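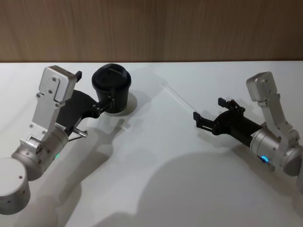 Gediminas Eglītis wants to know why anyone would buy two arms when one arm and a decent cup holder would do the same job for half the money.

Fair question, and I've been putting off the budget thread for ages, so let's go. Grab a drink. This is everything I know about planning for a two-arm setup on a small budget, including the parts where I got it wrong.

First, Gediminas, you're not wrong! If all you ever want is a lid pressed on and a cup slid forward, buy one arm and spend the rest on rent. We priced that version. It was very tempting and I still have the spreadsheet tab, named "sensible."

What pushed us to two was the straws. And sleeves, and anything else where something has to be held steady while something else gets poked at it. You can build a fixture for each cup size, sure, but every fixture is a drawing, a quote, a wait, and then another spot on the counter you can't use for anything else.

So for Brundance (that's the drinks counter project, for the new people here) I wrote down every item we might ever want handled and put a 1 or a 2 next to it for how many hands I use myself. Took an evening at the kitchen table. Best free planning I did all year, and I wish I'd done it before calling a single vendor.

OK, quotes. We got 4 of them. They were impossible to compare, because every single one drew the line around "the robot" in a different place. One had the arms and controllers and that was it. One had grippers but no brackets. One had a line called "integration" with a number next to it that made me close the laptop and go for a walk.

What I do now is send everybody the same blank sheet and ask them to fill it in. Arm, controller, gripper, brackets, cables, spare cables, shipping, install, training, first year of support. If a box stays empty I ask again. Tshabalala filled in the whole sheet the first time, and that honestly counted for a lot with me when the prices were close.

Prustlow were cheaper on paper, and nice people, but the grippers were "customer supplied" and I didn't spot that until the second read. Read the small lines twice, folks.

Grippers, then. You budget for arms because arms are the exciting part, and then the gripper quote shows up and you sit there blinking at it. And you need two! Plus finger pads, which wear. I put in for a set of spare pads up front and I'd tell anyone to do the same.

Brackets are a smaller version of the same story. I had them down as zero in my first draft. Zero! Somebody has to draw them, somebody has to cut them, and when you change your mind about an angle somebody has to do it again. Give brackets their own line and put in enough for a second round.

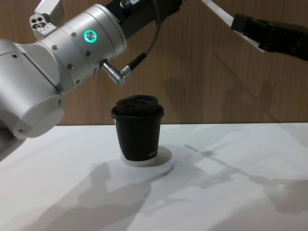
Cables. I've become a cable bore and I'm sorry. Ask for the price of a replacement and how long it takes to arrive, and ask before you sign, while they still want to make you happy. The cable moves every time the arm moves, so I treat it like a tire on a car. We keep a spare of each on the shelf and I've never once regretted the money.

Right-angle connectors vs. straight ones is also worth a question. It changes how much clearance you need to leave, and clearance is counter, and counter is rent.

Cups! Nobody's spreadsheet has a cup line and mine does now. I put 298 cups in the test budget, with lids. It sounds silly until you remember a paper cup gets soft after it's been squeezed a bunch of times, and then you're testing on something no customer will ever get handed. Buy the exact cup you plan to serve in, lid too. Don't test with the mug from your desk.

Urmas Bite asked in my messages whether to lease. I went back and forth on this for weeks. Leasing looked good monthly and bad over the full term, and the thing that settled it for me was the swap clause. If you can trade a unit in partway through without a penalty, leasing a first system makes a lot of sense. Ours didn't have one, so we bought.

Used is an option too! I looked hard at a used pair. The arms were fine as far as I could tell, but the support contract wouldn't transfer, and I'm not the person you want fixing a joint at 7 in the morning. If you've got that person on staff, go for it and save yourself a pile of money.

Time is the other budget, and I blew that one properly. I'd planned on 34 working days from delivery to a setup I'd let my friends see. What I'd left out was all the fiddly teaching time, where you move an arm a hair, run it, go "hmm," and move it back. Give that its own line with real hours on it, and price the hours even when they're yours.

Things I'd spend less on next time: the fancy counter (a plain white top does me fine and wipes clean), the big touch screen, and the extended training package. We used one day of the training and then just called people.

Things I'd spend more on: lighting, spare pads, and somebody to come back for a visit after a month, when you finally know what to ask. That last one was an optional extra on the Tshabalala sheet and I skipped it to save a bit. Put it back in if you get the chance.

How I'd split the money if I were starting over: under half on the arms themselves. I mean it. If the arms eat more than half of the total, you've either forgotten something or you're about to buy it in a panic at full price.

And keep a pot for changes. Mine was too small, and it was gone by November. All of it went on boring stuff like longer screws and a different power strip and a second go at those brackets.

Couple of people have asked about software. We're on Prernia, and I priced it per arm when it turned out to be licensed per station, so for once a surprise went my way. Check how yours is counted, and get it in an email.

Back to Gediminas for a sec. If your item list comes out all 1s, get the one arm and the cup holder, and send me a picture. If there are 2s on it, get a quote for both versions on the same sheet and look at the fixture costs side by side.

I'm cleaning up the blank quote sheet tonight so it makes sense to someone who isn't me. Reply "sheet" and I'll send it over once it's done.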